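Mobile Devices and Their Specifications
Handout 5: Battery Capacity and Charging

Required reading before the seminar: Chapter 2 of the course reader.

A phone's battery capacity is normally stated in milliampere-hours (mAh). A handset listed at 3,000 mAh can in theory supply a current of 3,000 milliamperes for one hour, or a smaller current for a longer period. The figure describes stored charge only. Running time also depends on the screen, the processor, the radio signal and the software.

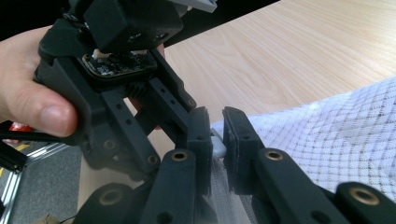 Why do two phones with the same capacity run for different lengths of time?
Their components draw power at different rates. A large, bright display or a weak network signal will shorten running time even when the batteries are identical.

Removable and built-in batteries

Older handsets usually had a back cover that the owner could open. Most current models are sealed, and the battery is replaced by a repair shop. Students should record which type applies when they complete a specification sheet. The term "non-removable" means that the user is not expected to take the battery out.
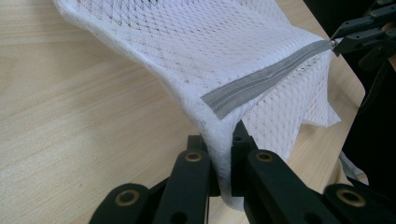 What should be written when the maker gives both a minimum and a typical capacity?
Record both values and label each one. If the sheet has room for a single value, use the minimum.

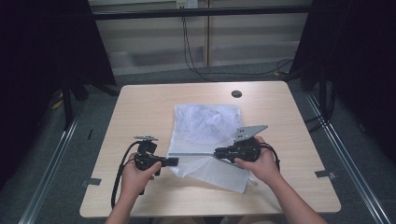 Arne Görtz
Lecturer, Consumer Electronics, Watkins Technical College

Charging power

Charging power is given in watts and is found by multiplying voltage by current. A charger that supplies 5 volts at 2 amperes therefore delivers 10 watts. The phone and the cable must both support a given rate, and the slowest part of the chain sets the limit. Phones also reduce the charging current as the battery nears full, so the second half of a charge commonly takes longer than the first.

Assignment

Choose one handset from the course list and prepare a specification sheet covering capacity, battery type, connector and maximum charging power. State the source of each value. Sheets are to be submitted to Benedikt Kettler, Room 274, by 8/17/19. Work submitted without sources will be returned unmarked.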